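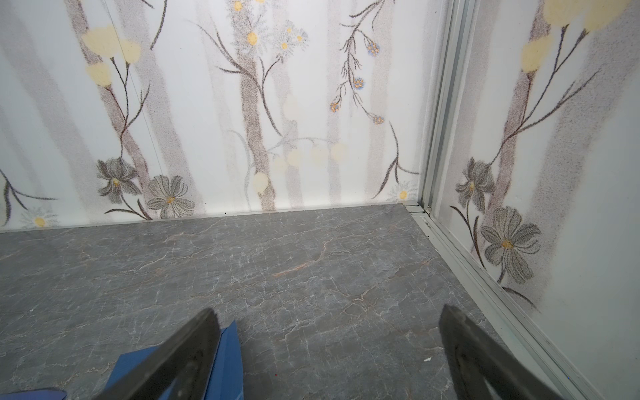 Cleaning a small room with a patterned floor takes a little more patience than a plain one, and I say that as someone who has lived with gray marble pattern underfoot for 11 years now. All those fine pale veins are lovely to look at, but they do hide crumbs and bits of white fluff until you get right down low and look across the floor toward the light.

Start in the corners and work your way out to the door. I like a dry, soft brush first, then a barely damp cloth wrung out hard (my neighbor Lena swears by an old cotton pillowcase, and she's right, it leaves hardly any streaks!). Go easy on the soap. If the floor looks hazy when you're done, you probably used too much, and a second pass with plain warm water will usually take care of it.

For printed wall panels - flowers, trees, whatever you've got - dust from the top down and follow the seams with a dry paintbrush. Please don't spray anything straight at a joint. Spray your cloth instead, and try it on a low spot first.

Pick up any paper or bags off the floor before the damp cloth comes out, blue ones especially. I once left a wet blue bag sitting overnight on a Friday and was still scrubbing at the mark on Sunday.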